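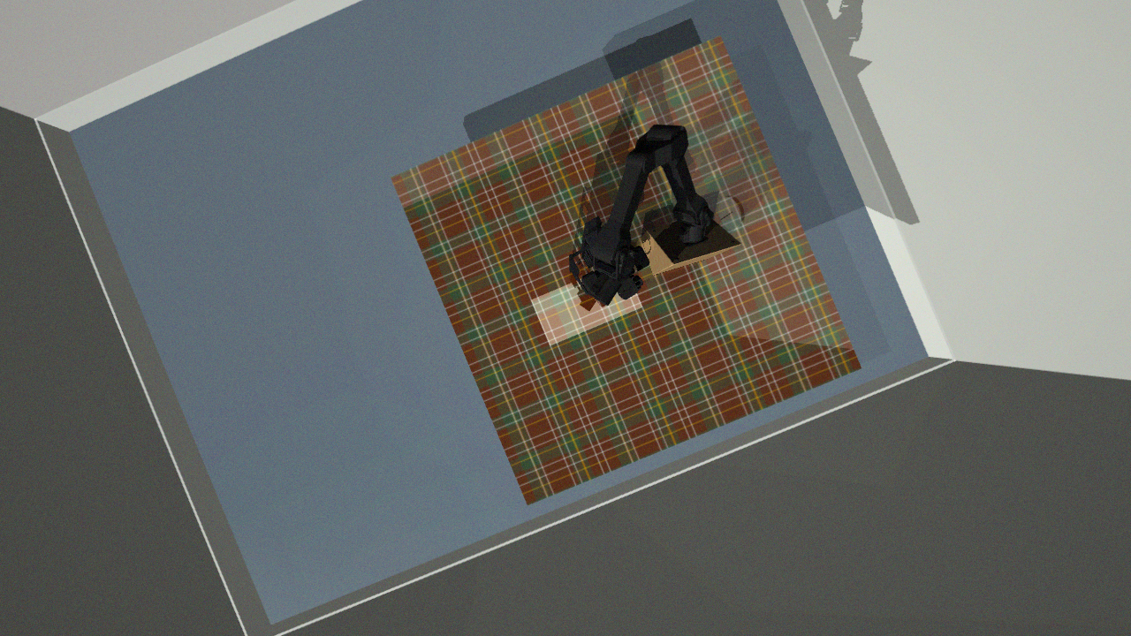
4.2 Effect of rest days on match outcome

We consider next whether the number of rest days between matches has influence on the result in amateur rugby. The data come from two regional leagues, Preler and Solano, and include 200 matches. For each match we recorded the rest days of both teams, the final score and the distance which the visiting team had to travel. Matches that were moved to another ground were left out.

The team with more rest won 58 percent of the matches. This share is higher than we expected, but a part of it comes from the home teams, who in the Solano league often had the longer break. When we include home ground in the model, the effect of rest becomes smaller - it does not disappear. Travel distance had only a weak effect, and mainly in September, when the season begins and the squads are not yet complete.

Figure 2. Share of matches won, by difference in rest days. Draws are counted as half a win for each team.

The result for close matches is less clear. We return to it in the next section.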